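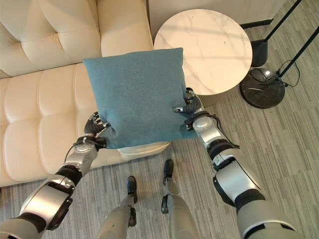

The teal cushion, cream sofa behind.

Cushions and a throw on a cream leather sofa?
Posted by Bohdan Pasichnyk, 2001-04-28
Print this thread | E-mail to a friend

bohdan_p wrote:
Right, I need opinions. We've got the big cream leather sofa in at Gillthorpe now and I can't decide how to dress it. So far it's one teal cushion, sort of felty to the touch, down the left end. My other half says it looks lonely. I say a sofa with that much buttoning going on doesn't need much else!

cirillo wrote:
Lonely, sorry. Get a second one the same and put it at the other end.

arunas_z wrote:
Please don't match them — matching pairs make a room look like a showroom. One teal is fine. I'd add something soft in grey on the right and leave the middle alone.

bohdan_p wrote:
Funny you should say that Arūnas, we do have something grey. See what you think.

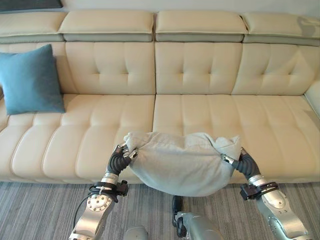 Teal on the left seat, light grey held over the right.

cirillo wrote:
Hmm. Grey on cream is a bit porridge for me. I still say two teals. Homedness had felt ones for 30 quid last time I was in.

arunas_z wrote:
30 quid for a cushion! The grey is lovely, leave it. Only thing is, anything soft slides about on leather, and those ribbed seats won't help. Ours is on the floor by teatime.

bohdan_p wrote:
Does it slide even if you fold it over the arm? I was going to try that next.

trarix wrote:
Over the arm is worse in our house (two cats). Tuck the back edge down behind the seat cushion and it stays put, mostly.

cirillo wrote:
Two teals. Last time I'll say it.

Back to top | Contact the moderators | Copyright Homedness Forums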